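Luketine project changes how its hand-held grippers are looked after

The Luketine project in Clukness has written a new care routine for its hand-held grippers, after one of the tools reached 4,000 closings with its first set of finger pads. The routine was prepared by Huiling Xiao and takes effect in August.

Until now the pads were changed only when a user complained of a weak grip. Xiao looked through the workshop notes and found that one tool had started to close unevenly after 1,767 cycles — much earlier than expected.
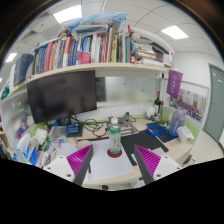 The new routine begins with the finger pads. They are bent by hand, wiped with a damp cloth and replaced as a pair every 3,000 cycles. On this tool the pads are magenta and ribbed, and dust likes to stay between the ribs. Next come the screws in the white plates, which are tightened a little at a time, first on one side and then on the other. The whole check needs 6 minutes.

After the check, the gripper must take hold of a bottle and keep it upright. If the bottle leans, the user opens the screws again and sets the plates once more.

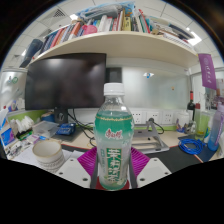
Results are written in a shared list, together with the number of the tool. Briva, the firm that supplies the pads, has agreed to take the worn ones back for study. Xiao asks all users to keep both pads of a pair together and not to mix old with new. Questions about spare parts can be sent to Du at the workshop desk.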